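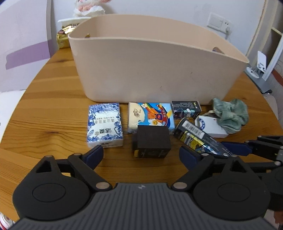
Several readers of the first draft asked why a basket task needs its own section when the pick-and-place section already covers boxes. The answer from the Clelis side is that the container changes the scoring. A grasp that is good enough to move an item across a table may still be wrong for putting it over a rim, and the two results have to be logged apart.

4. Collecting demonstrations for the basket task

This section applies to the two-gripper hand-held kit used in the Lasiment study. It assumes you have finished calibration (section 3) and that both grippers show a steady status light.

4.1 Setting the table

1. Put the storage basket toward the back of the table, with its open side up.
2. Spread the small items in a loose row in front of it. Do not line them up. Mix stiff boxes with soft things such as tissue packs and fabric.
3. Leave the rest of the room as it is. The Stestthorpe runs were done in ordinary rooms, and policies trained on cleared backgrounds did worse there.

Note: Change the item order between episodes. If the order stays fixed, the policy learns positions and ignores the items.

4.2 Recording an episode

1. Hold one gripper in each hand and start both recordings.
2. Keep the grippers still for 2 seconds so the tracks can be matched.
3. Close the finger pads on the chosen item. For long items, grip across the narrow width.
4. Lift, clear the rim, and release over the basket.
5. Bring both grippers back to the front of the table before the next item.

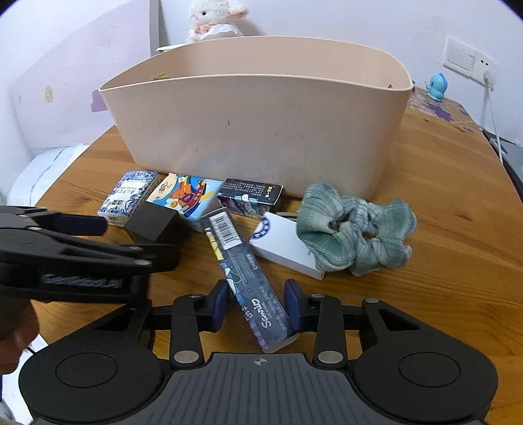
Figure 4-1. Pencil box held across its width between the finger pads.

Caution: Do not push an item against the basket to fix a bad grip. Set it down and grasp again – the second attempt is kept as a recovery and is useful for training.

Caution: Keep cables clear of the gripper linkage.

4.3 Checking what you recorded

Run the Gill checker after every session. It drops episodes with lost tracking or a missing still period. In our set, 2285 episodes were recorded and 424 were dropped, nearly all of them for lost tracking when a gripper was turned too fast.

Dropped episodes stay on disk in the reject folder. Do not edit them by hand. If one gripper loses tracking and the other does not, the whole episode is still rejected, as the method trains on paired motion only.

For soft items, set the release margin to 4 cm above the rim. Stiff boxes can use the default. The margin is stored per item in the session file, and changing it later means running the checker again.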